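The Table You Can Wipe

Geraghty sells oilcloth. Also bins, bowls, drainers, the dull end of the kitchen trade. Nobody goes there for a day out. I went in February, in the rain, and came home with two meters of wipe-down tile print and a headache.

The print is the thing. Fake tile, pinkish brown, pale lines between the squares. Kulsoom Talpur has run the shop for 13 years and says she sold 400 lengths of it last year, mostly to people who rent. They can't touch the floor or the walls. So they do the table.

"It hides tea," she says. Asked for a second reason, she shrugs. Tea is enough.

Her rule for a small kitchen is short. One wipeable surface, one big bin for dishes, one cloth in a color you'd never lose. No racks. Racks collect gunk in the joints and you end up washing the rack. A bin you just rinse out and tip.

And the bowls stack. Round, white, all the same, one inside the next. She is stern on this. Odd bowls lean, leaning bowls chip, and then your sitting there at supper with a chip against your lip.
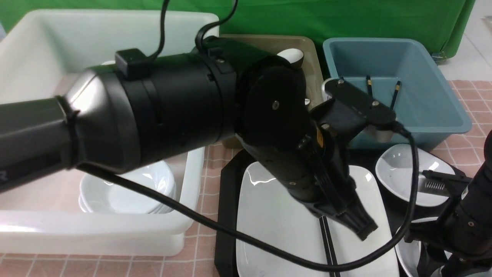 What goes in the bin

Bowls first, in one pile, toward the side nearest you. Anything tall goes behind. Cutlery never — it scratches, and it ends up under everything. Kulsoom keeps hers in a jar.

Pick a bin with a thick rim. The thin ones cut into your fingers when they're full, and they bow. Malachy Ó Riain, who cooks for a lunch club over in Brondlow, carries his up nine steps twice a day and has gone through three of the cheap sort. The fourth has a rolled edge. Still going.

His cloth is green, loud green. He bought it becuase the white ones kept going home with other people.

Looking after the covering

Warm water, drop of dish soap, soft cloth. Nothing gritty. No hot pans straight down on it, ever, the print lifts and that's that. Roll it for storage, don't fold. Mine came folded and the crease was there until April, right where the butter goes.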